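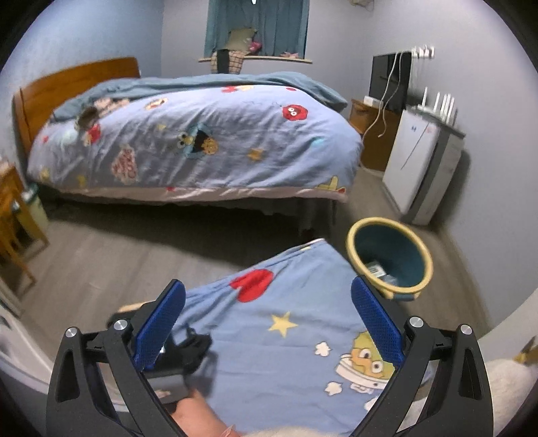
Rawan Yammine wants to know why the width readout freezes whenever the pads close on something soft, and whether she has to throw out the whole blanket set.

Search tickets Go
Home Queue Logs Tools Help
December - posted by Gearóid Ó Dubhghaill

Short answer, no, please don't bin anything yet! I pulled episode 267 and stepped through it with the Plornurari viewer, and the images are fine all the way. It's the width channel that sticks: frame 1396 to frame 1579, same value on every row. I blamed the tag detector first (I always do) and lost most of a morning on it.

The real trouble is in the sync node. If the jaw detector drops out, the node repeats the last good width and never sets the stale flag, so the planner trains on it quite happily. Cloth makes it worse - a fold can come up between the fingers and hide what the detector needs.

I've pushed a fix to the Khasawneh branch. It writes a gap now, and the smoother fills anything under 2 frames. Could you rerun the export on just that episode and paste the log here? Leave the calibration file alone for now.

Still open: the Hukholm machine has the old build.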